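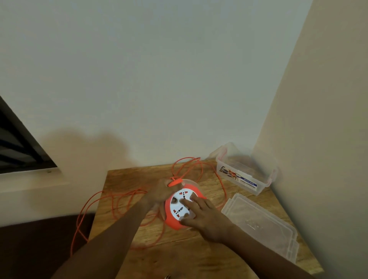 4 min read

Progress report: extension reels and loose cable, Honorato building
Prepared for Reinaldo Godoy by Jussara Camargo
29 January 2023

1. Scope of this period

Work covered the portable electrical stock used in the Honorato building: cable reels, loose extension leads and multi-way socket blocks. The grant agreed with Eramia pays for inspection, labeling, repair of what can be repaired, and replacement of the remainder. Fixed wiring is outside the grant and was not touched.

The register now holds 319 items. It was compiled from the old storeroom list and corrected against what was found on the shelves. Entries for items that could not be located were kept and marked as missing, so that the numbering stays continuous with the list submitted with the application.

2. Reels

Reels were handled separately from the flat leads. They take longer to check, as the full length of cable has to come off the drum before the jacket can be looked at.

The procedure used by Luana Guerra and Vanderleia Seixas is as follows. The reel is laid flat on the table with the socket face up and the cable is pulled off completely. Loops are allowed to fall where they fall, including over the edge of the table. The cable is then passed through the hand from the plug end to the drum, and any nick, flat spot or hardened section is marked with tape. The faceplate is pressed by hand at the edges and over the sockets to find looseness. The shutters behind the socket openings are checked one at a time with the reel unplugged. The cable is wound back last, under light tension, with one hand holding the drum still between turns.

The orange reels with the round white faceplate are the most common type in the building. Their universal-style openings accept several plug patterns, which suits the mixed equipment in the workshops, but the grip on the plug varies from one opening to the next. Where a plug could be drawn out with very little force, the reel was set aside and entered as "hold."

Findings on the reels to date:

Three reels have cable damage within the first meter from the plug. These will be shortened and refitted with a new plug.

Two have a faceplate that moves under hand pressure. The fixing screws had backed out on one. The other has a cracked boss and will be scrapped.

Five were wound so unevenly that the cable had crossed under itself and would not run out freely. No damage was found once they were cleared, and they have been returned to use.

3. Loose leads and socket blocks

Benedito Batista has completed the leads kept on the ground floor. The upper floor is in progress. Leads with taped joints are being withdrawn without further testing, as set out in the method statement. Socket blocks with scorch marks are treated the same way.

Labels are fixed close to the plug on leads and on the side of the drum on reels. The first batch of labels from Naltia did not hold on the softer cable jackets and began to lift at the ends. A wraparound type has been used since the middle of January. Items carrying the earlier label will be relabeled when they next come through the table.

4. Storage

The previous practice was to hang reels and leads together on the same hooks. Reels now go on the lower shelf, faceplate outward, with the plug secured so that it does not drop behind the shelf. Leads are coiled and hung by length. A notice giving the coiling method has been put on the inside of the storeroom door.

Winding a tangled reel properly takes about 12 minutes when the cable has been left in loops, and much less when it was wound with care the time before. Users have been asked to unwind the full length before connecting heaters or other heavy loads, and to rewind after the cable has cooled.

5. Spending

Spending is within the approved lines. The order for replacement plugs and cable has been placed with Rokar and part of it has arrived. The cost of the second set of labels was met from the consumables line, and no transfer between lines is requested.

6. Remaining work

Upper floor leads, the three reels awaiting new plugs, and a final check of items marked as missing. The reels on hold need a decision on whether worn sockets are to be replaced or the whole reel retired. Vanderleia Seixas is getting a price for faceplates, and the figure will be sent separately once Rokar confirms that the part is still supplied.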